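Shop > Books > Fiction in translation > Short stories

The Salt Ledger and Other Stories
by Abla Khoury
Paperback, Drasholm Editions

14 shares | 2 comments

I read this one twice before I'd let it go on the shelf, and the second time I was supposed to be doing the taxes. Khoury writes about people waiting for things — a ferry, a verdict, a sister's phone call — and she never hurries them.
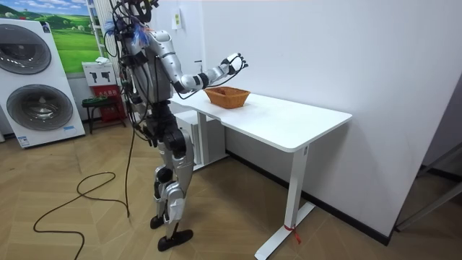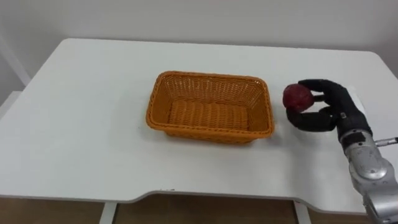 What's inside

There are 12 stories here, and the longest, "Cledon," runs to 52 pages and could easily have been sold by itself. It's about a retired court clerk who starts correcting other people's letters (I laughed out loud on the bus). My favorite is "Flokach," set in a mountain town in February, where two brothers argue over a piano neither of them can play.

The translation reads beautifully. I did trip over a few sentences in the title story, and I wish they'd put the short afterword at the front, but those are small complaints!

Which copy to get

We have the regular paperback and a clothbound edition of 100 numbered copies, with endpapers by Vigfúsdóttir. I'd go for the paperback if you read in the bath like I do. The cloth one makes a lovely present, and it does lie flatter.

Contact us | Shipping and returns | Back to top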